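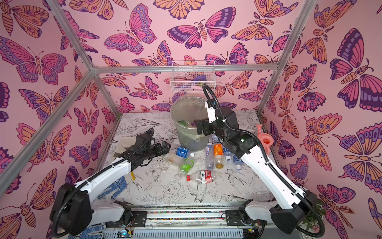

From: brungate-house list member
To: Brungate House list
Sent: Wednesday, 7:42 am
Re: Re: moth paper, and the bin

> I like the butterflies, I really do, but did the bin have to go
> right up against them? And is the pink going to run down the hall
> too? The house is from 1908. It has suffered enough.

Some of those butterflies are moths. Look at the feathery antennae. I have now made this point 16 times and will keep going.

The hall is safe. There are 2 panels left over and they're promised to Kudville for their coat closet.

As for the bin, it's on the table at the back, with a clear bag folded over the rim and green plastic in it. If you want it somewhere else, suggest a somewhere. The white wire basket stays on the wall, purple thing and all.

What I'd rather discuss is the tabletop. White, with birds and roses in black line, was the Nakajima faction's idea, and it shows every smudge. I voted for brown. Bring a sponge.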